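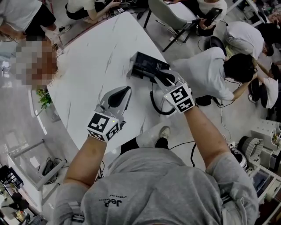 A white tabletop with faint gray veins and a curved edge, with people gathered around it.

The Table Everybody Ends Up At

By the staff of Simley Home
10/11/2022

I have a soft spot for tables that get used. Show me a spotless dining set under a chandelier and I'll nod politely. Show me a marble-look top with cables running over it and people gathered all around it, some of them down on the floor, and I want to know everything: where it came from, how it cleans up, whether the edge is kind to a forearm after a long afternoon!

White with a light gray vein has been the look of the year in shared workrooms, and I've been happily chasing it since September. Part of the appeal is plain old brightness. A pale top throws light back up at your hands, so small dark things (a plug, a coiled cord, the little screw you just dropped) stand out right away. Try finding a black cable on a walnut desk at five in the afternoon and you'll see what I mean. The veining helps too. It breaks up all that white just enough that the surface doesn't glare, and a stray pencil mark can sit there for days before it bothers anyone.

Then there's the curve. Oh, I love a curved edge on a work table. With a square corner somebody always gets the bad seat, and somebody else gets a bruise on the hip walking past. Around a curve people just fit themselves in. You can lean right over the middle, reach with both arms, and still leave room for the person beside you.

I tried three this fall. The Favero is the heavy one, and it took three of us and a lot of shuffling to get it through the door. Once it's down, it stays down, and you can lean your full weight on the rim without a wobble. The Bielecka is lighter, with a softer gray in the pattern and an edge so smooth I kept running my thumb along it. The Zirex is the cheapest at $371, and for the money it's a lovely thing, though coffee rings need wiping up sooner than they do on the other two. The Favero runs closer to $2000, so you'd want to be sure of your floor plan first.

I gave each of them 14 days of proper abuse: tape, tools, takeout, a glue gun with a drip problem. Warm water and a drop of dish soap handled nearly all of it. The glue popped off the Bielecka with a plastic scraper. On the Zirex it left a dull patch the size of a dime, and I've since covered that with a plant.

Cords are the other half of the story. Any table where people make or fix things will sprout them, across the top and then down over the floor, and a light gray floor at least lets you see the black ones coming. I like a power strip fixed under the top and one long cord leading away along the side where the fewest people walk. A coiled cord is a treat on a tabletop as well, stretching when you pull something closer and gathering itself up again afterward.

And leave floor around it! Measure the table, then add more space than you think you need. People crouch to plug things in. They sit down by the far end with their parts spread out beside them and stay there for 20 minutes. A good shared table has a whole second room going on at ankle height, and the best ones I've visited had enough open floor for that without anybody having to step over a leg.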